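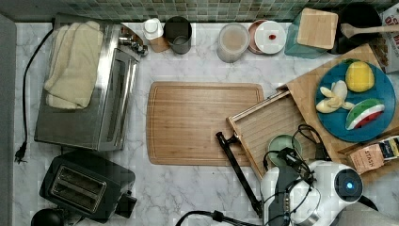

Piret Vaher
Maintainer, Andivura visitor sign-in records

Andivura: school front desk sign-in records

Hi! I'm Piret, and I look after this dataset. It holds 2000 visitor sign-in entries from the front offices of 10 schools in the Amholm district, typed up from paper logbooks and cleaned so you can load them without crying. If you work on school safety and you're tired of arguing about front doors with no numbers in hand, I hope it's useful to you.

What's in it

One row per visit. Each row has a school code, the hour of arrival (rounded down), the hour of departure if anyone wrote it down, the reason for the visit in one of our set categories, whether ID was checked, and whether a badge was handed out. There are 2 files: visits.csv, the one you want, and schools.csv, a short lookup with grade range and entrance type (buzzer, staffed desk, or open door).

Where it came from

Santino Godoy got the schools on board, mostly by driving over and asking nicely. Rimantas Ķēniņš did the typing with me through a very long April, and he's also the one who worked out that "p/u" meant pickup at most schools and "parent/uncle" at exactly one of them (we fixed those by hand, every last one!). Ülle Kairys wrote the category guide, and it's in the docs folder.

Privacy

No visitor names, no student names, no license plates, no phone numbers. We dropped those columns before anything went into a shared folder. School names are replaced with codes, and exact dates are gone too. Please don't try to work out which school is which. If you think you've spotted a row that gives somebody away, write to me and I'll pull it.

Things to watch out for

Departure times are a mess. They're filled in for about 55 percent of rows, and people who are in a hurry don't sign out, so long visits are probably overcounted. Don't use this to estimate how many adults are in a building at a given moment. I tried, and the numbers were silly.

"ID checked" means a box was ticked. It doesn't tell you how carefully anyone looked. Some offices tick it for the whole page at once, and I've marked those rows with page_tick = 1 so you can drop them.

Also, a logbook only knows about people who stopped at the desk. Anyone who came in through the gym door isn't here, and I'd love to see somebody study that side of it properly.

Please don't rank schools with this, or grade office staff. They shared their books with us in good faith.

Loading it

Both files are UTF-8 with commas and a header row. Blank means blank in the logbook. If your spreadsheet turns the school codes into dates, import that column as text.

Changes

12 June 2026: merged "vendor" and "delivery" into one category, fixed a shifted column in school code L, added page_tick.

Still to do: Povilas Kairys is checking the late-arrival rows against the paper, and the "other" category needs splitting up.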